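EDU 21 – Early Numeracy
Handout 2: From counting to cardinality
Revised 1/8/19

Required before the tutorial: the Dunthorpe reading, sections on subitising and one-to-one correspondence. The Bickerstaff chapter is optional.

Reciting the number words in order is a verbal skill and should be assessed separately from counting objects. A child may recite correctly to ten and still skip or double-tag items in a row of five. Record the two results in different columns of the observation sheet.

Counting a set requires a stable order of number words, one word per object, and the knowledge that the last word said gives the size of the set. The last of these is the cardinal principle. The usual check is to ask "how many?" straight after the count. A child who starts again from one has probably not acquired it. The give-a-number task is a stricter check and is the one used in the Tusteck sequence.

Matching materials link the written numeral to a quantity. They vary in how much of the work the child has to do.

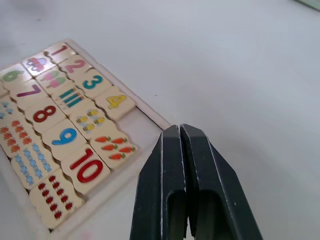

Fig. 1. Number-matching puzzle with numerals and picture groups.

Where pieces interlock, consider whether the cut of the edge could give the answer away. A correct match made by shape is weak evidence of numeral knowledge. Follow up with plain numeral cards and loose counters, using the same quantities in a different order.

Subitising is the recognition of small quantities without counting. Vary the layout of the dots – a child who knows only the dice pattern for four may fail on four in a line.

Written assignment: 3000 words, excluding references. Use the Skidbridge observation sheet for both sessions and attach the completed copies. Colour coding of error types is accepted if a key is supplied. Drafts are due in April.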